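Tiltthorpe College Robotics Club Opens Simulation Round of Student Manipulation Contest

TILTTHORPE — The robotics club at Tiltthorpe College will open the simulation round of its student manipulation contest on Monday at 9 a.m. Entries are complete, and 19 teams from the college and from Tistley Technical School have been assigned accounts on the contest server.

Teams will program a two-finger gripper to locate, grasp and move objects in a set of computer-rendered rooms. The rooms are furnished with items such as desks, shelving and monitors, and each one is loaded from a fixed scene file so that every team works from the same starting conditions. No hardware is used in this round.

The simulator, named Bendo, was written by students in the second-year automation class and has been maintained by the club since then. It provides a rendered view from behind the gripper, joint positions and finger spacing. Teams may use any of these as input. Direct access to object coordinates is blocked during scored runs.

Each entry will be run 50 times, with object positions changed between runs. A run ends when the object is placed in the target area, when the gripper strikes a wall or a piece of furniture, or when 400 seconds of simulated time have passed. Scores are based on completed placements, with ties decided by total path length. Practice runs are not scored.

Practice opened to registered teams in November. The server has logged 3958 practice runs to date, and the club used the logs to correct two faults in the contact model — one affecting finger friction, the other affecting collisions at shelf edges. Both corrections are included in the contest version, which is now locked.

The highest-scoring teams will advance to a hardware round on Kong, the bench-mounted arm in the college's automation lab. Code written for Bendo will run on Kong without changes to the command format, although teams will be given lab time to adjust speed and grip force.
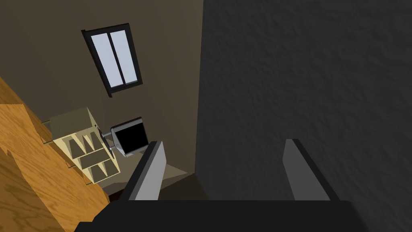

Results of the simulation round will be posted on the club's page and outside the automation lab. Teams that do not advance may keep their server accounts through the end of the term. Requests for the scene files and the scoring rules can be sent to the Tiltthorpe College Robotics Club.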